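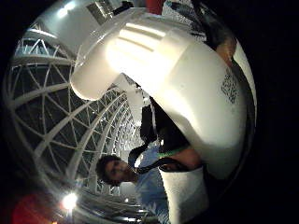
White lattice steelwork of the ceiling.

Opinion | Shared Spaces
By Rajeshwari Mathew
September 2023

Table cleaning in shared seating areas is usually specified by frequency. The contract at Damdale required each top to be wiped every 70 minutes, and the April log recorded 863 wipes against a target of 1,000. Neither figure describes the condition of a table.

I would specify the method. Spray goes on the cloth, or on the top at short range with the nozzle held low. The cloth is folded into quarters and turned to a fresh face for each table. A bunched cloth presents an uneven surface and leaves streaks, most obviously on dark, glossy tops.
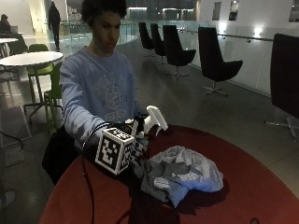 Spray bottle and cloth at a red-topped table, with white tables behind.

Colour matters too. White tops show coffee rings and hide smears; deep red does the reverse. A single inspection standard for both will pass one of them wrongly. Tosville inspects each finish separately and its contract is no longer for it.

Bottles and cloths should also be left out for the people who sit there. Most will use them.

Comments (3)

laxdal_fm: Quarters, yes. Try enforcing it on a night shift.

P. at Tosville: Our red tops need a second dry cloth. Not mentioned.

greycloth: Who audits the 70 minutes?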